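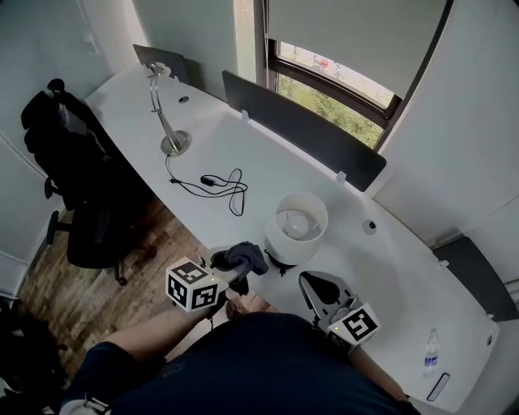

Bereket Chala left Molefe with 31 keys on one ring and no idea what any of them opened. I got his desk. Well, I got the cleaning of his desk, which at our place comes before the getting.

It was a nice desk, I'll give him that. Long and white, with a curve to it, so you could roll your chair from one end to the other and feel like you ran a shipping line. I'd wanted it ever since the Vulelance job, when I was stuck by the copier for 290 days (yes, I kept track, on the wall, in pencil).

So I wiped. I wiped around the lamps and the cord and those round holes where cables are supposed to go and never do. I had the blind down most of the way so I wouldn't start staring out at the bushes and lose the afternoon.

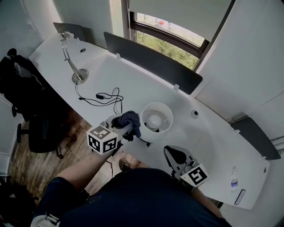
And the whole time I was thinking about what he'd told me in the parking lot. "If a woman calls from Brorenov," he said, "tell her I took the 644 north." There is no 644. I looked it up twice. The buses here stop at 138.

She called a little after four. Lovely voice – a bit tired.

"Is Bereket there?" she asked.

I had the cloth in my hand and my mouth open, and I swear I meant to say it just the way he'd asked me to.

"He got a new job," I said. "Do you want his number?"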